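Review: Skudum two-finger gripper kit with flexible fingers
Posted July 2025 by Vira Didenko

I buy equipment for a small group that works on tabletop picking, and most of what I buy is chosen on price first. The Skudum kit is the second gripper we have paid for out of our own budget. I am writing this for people who are putting together a similar purchase request and want to know what to put on each line.

The kit we ordered came from Clirndale and cost 207 dollars before shipping. That covers the white housing, one pair of orange ribbed fingers, a pair of black contact strips and the screws. It does not cover an arm, a camera or a power supply. We had those, but if you don't, the gripper will be one of the smaller numbers on your sheet.

Delivery took 8 days. Assembly took me one afternoon, and most of that went into routing the cable. The instructions are a single folded sheet. The drawing for the left finger is clear and the one for the right finger is the same drawing flipped, with the screw labels still in their old positions. Go by screw length and ignore the labels.

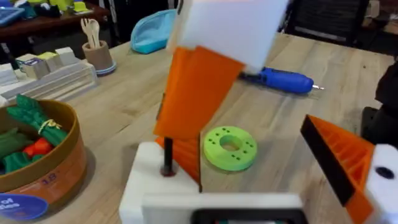
Our work is mixed small objects on a wooden table, and that is what I wanted the flexible fingers for. Hard parallel jaws were fine with boxes and bad with anything round. The Skudum fingers bend along the ribs when they close, so they follow a curved side better than a flat jaw does. Flat things are harder. A part lying directly on the table has to be approached low, and the fingertips are thick enough that the approach angle matters. We spent more time tuning that than anything else. If your job is mostly thin parts, I would look at a different finger before buying this one.

Toy vegetables have been good test items and cost almost nothing. I would put a set of them in any starter budget. They come in awkward shapes and survive being dropped.

Wear and spare parts

The contact strips are the part that wears. We changed the first pair after 7 weeks, when one corner began to lift. The fingers themselves have held up, with some whitening at the base of the ribs on one side. Onyshchenko sells replacement strips by the sheet, and cutting your own is cheaper than ordering the Skudum ones. I now budget for 2 spare pairs of fingers per gripper and one sheet of strip material. That may be more than we need, but shipping a single finger costs nearly as much as the finger.

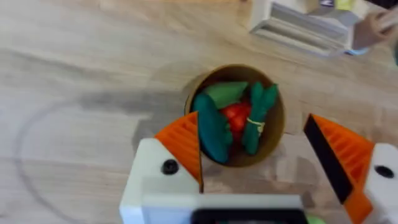 Open fingers on either side of a cardboard container packed with toy vegetables.

Containers deserve their own line in the plan. I left them out of our first request and had to go back for them. Round cardboard tubs are light and move when a finger brushes the wall, so try a few sizes before you order a quantity. Check the opening against the full width of the open gripper, housing included. The product page gives only the distance between the fingertips.

Compared with the Sokside

We also have the older Sokside gripper, which cost around twice as much. It closes faster and its manual is far better. It is also heavier, and on a light arm you notice that at full reach. For one station with a steady job I would still pay for the Sokside. For several stations where parts will be swapped often, the Skudum makes more sense and leaves room for spares.

Support was slow but useful. My question about the screw labels was answered in four days, with a corrected drawing attached. We plan to order another kit in October when the new budget opens, along with a longer cable, as the supplied one is short for a side-mounted arm.

Good: price, grip on round objects, replaceable fingers.
Bad: instruction sheet, short cable, flat parts need patience.
Would buy again: yes, with spares on the same order.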